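A Morning at the Wullcombe Library of Things

I've been borrowing tools from neighbours for years, so when Wullcombe announced an open morning at its lending library I put it on the calendar and caught the early bus. I wasn't disappointed!

The library fills the back half of an old seed warehouse on Sandemari Road. You walk in past the returns counter and there it all is, shelf after shelf of the stuff most of us use twice a year and trip over the rest of the time. Carpet cleaners, pressure washers, a cider press, camping stoves, trestle tables, a very handsome sausage maker. They have 3,375 items on the books, and members can take up to 200 of them in a year (I can't picture the household that would).

Borghild Strand showed our group around. She started the place with a ladder and two drills, and she still knows which drill is which. What I liked best was how plainly she talked about what doesn't get borrowed. Bread makers hardly move. Fondue sets go out in July, in the middle of winter, and then sit. Tile cutters are booked solid from April on, so if you're planning a bathroom, get your name down early.

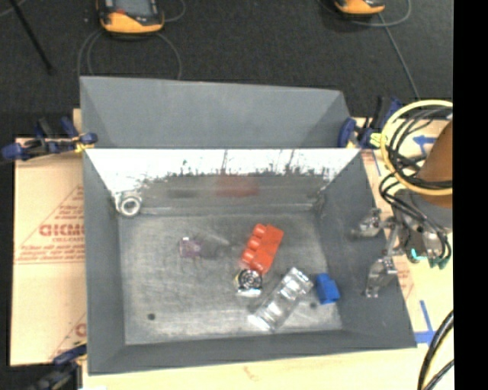
Membership works on a sliding scale and you pick your own level, which I thought was a lovely touch. Most loans are for a week. The big things, like the marquee and the floor sander, are three days, and you pay a small cleaning fee if they come back grubby. Late returns get a phone call first.

After morning tea we had a session on repairs with Ebbe Fjeld, who had a Sesard carpet cleaner in pieces on the bench. He let us each have a go at swapping the belt. Mine went on backwards the first time, and he just laughed and handed it back. I've since fixed our own vacuum, which had been sulking in the garage since last spring.

There were 241 of us through the door by noon, and the queue to join was still out past the bike racks. I signed up, of course, and came home with a Pawłowska preserving pan and a dehydrator for the last of the apricots.

If you're going, bring a trolley or a friend with a car. Parking is tight, the bus stops at the corner, and the scones go quickly. The next open morning will be in spring, and they're hoping to have the sewing machines out by then.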